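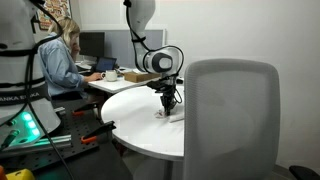 How to Keep a House Spirit Happy

Every old farm in Britby had a spirit living behind the stove, and most of them were easy to offend. If you have moved into such a place, start on the first night.

1. Put out a bowl of porridge. The butter goes on top, where he can see it. Plenty of stories begin with a dead cow and end with someone finding the butter at the bottom.

2. Introduce yourself out loud. You will feel silly. He has been listening to you argue about curtains all day anyway.

3. Leave him the warm corner. Do not store boots in it.

4. Never thank him with new clothes. In the Pedon version he puts on the coat, decides he is too handsome for barn work, and walks out.

5. If you move, invite him along. Carry a shovel of ash from the old hearth to the new one and ask politely. Aleksi Mustonen's grandmother used a soup pot, and claimed he complained about the smell of onions all the way to the new house.

Whistling indoors after dark is a separate problem, covered on the page about things that whistle back.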